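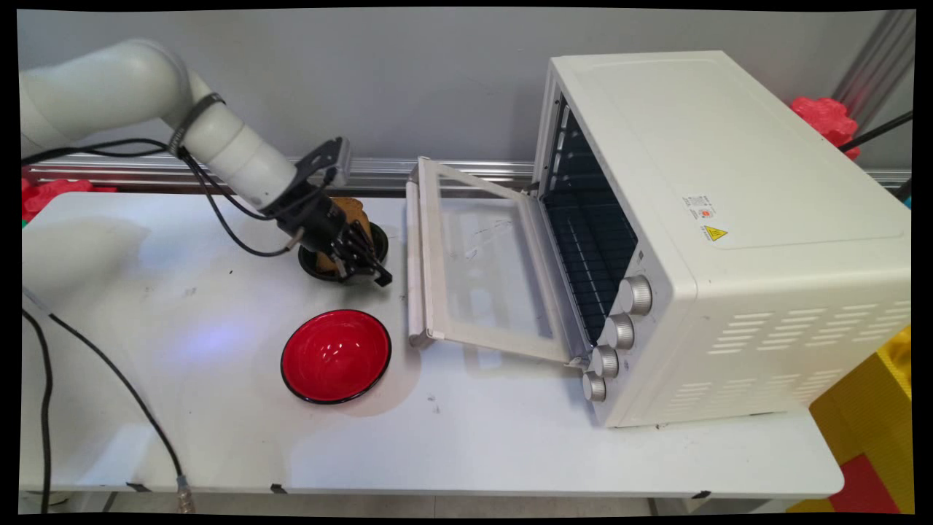
White toaster oven with the door down, black bowl and red bowl alongside.

Flukden 4-knob toaster oven, reviewed 2nd July

The Flukden is a large benchtop oven in white, sold with one wire rack. I have used mine since May, mostly for bread, rolls and reheated pastry. Stated width is 445 mm, and that figure matches my tape.

Controls are four silver knobs in a column on the front right. The ridged finish gives enough grip for floury fingers. There is no display. Markings are easy to read from a standing position, less so from a chair.

The glass door folds down and lies flat, with a white handle along the outer edge. It takes up a good deal of worktop when open -- measure the depth of your surface with the door down before ordering. The glass marks easily and ordinary washing-up liquid does not shift everything.

Ventilation is through slots in the lower side panel. The manual asks for 30 mm of clearance there; I leave more. A yellow warning triangle is stuck on the side below the printed label, and neither has peeled.

Performance is steady. Four rolls from the fridge took 31 minutes in total over three batches, with the back row slightly darker each time. Turning the rack halfway through evens this out. The cavity is dark inside, which hides stains but makes it hard to judge colour without opening the door.

I compared it with the Hitix I had before. The Hitix warmed up faster and had a lamp. The Flukden holds its temperature better and the rack slides without catching.

Spare racks are sold by Metulico and fit without bending. Delivery took longer than the oven itself.

Rating: 4 out of 5. One point off for the door.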